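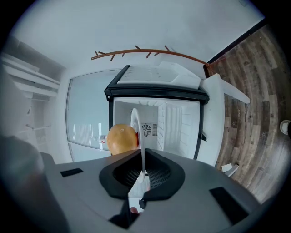 Wrist view, open compact fridge, plate-like object near edge-on.

Fisheye frames: undistort before the policy or not?
Asked Tuesday in Perception / Wrist cameras

I'm training a visuomotor policy on hand-held gripper demos of fridge loading and unloading. The set is 134 episodes at 6 different fridges. SLAM runs on the raw fisheye using the Stadero calibration and loses tracking in 53 episodes, nearly all while the gripper is facing the white liner. Would rectifying to pinhole first help tracking, the policy, or neither? I'm on the Innes loader, default crop.

Answer 1 (accepted)

Keep the raw fisheye for both. Rectifying to pinhole throws away the periphery, and in a view like yours the periphery has most of the usable corners: plank seams, the coat rack, the baseboard. The liner gives you the vents and the fan grille and little else.

Two things to check first:

Mask the gripper body. It fills most of the lower part of the view and moves with the camera, so any feature on it votes for zero motion. Use a static mask, plus a margin for the held object – a thin plate will still leak through.

Check the roll. Your room is sideways. Tracking doesn't care, but if the Innes loader applies random rotation on top, turn that off.

Answer 2

Same problem on the Wisville set. Raising max features fixed it for me, 3863 I think. Didn't touch the mask.

Answer 3

Try the Brundisness relocalizer. Map the room first with a slow pass, door open, then localize the demos against that map. It won't help if the door angle changes a lot between episodes.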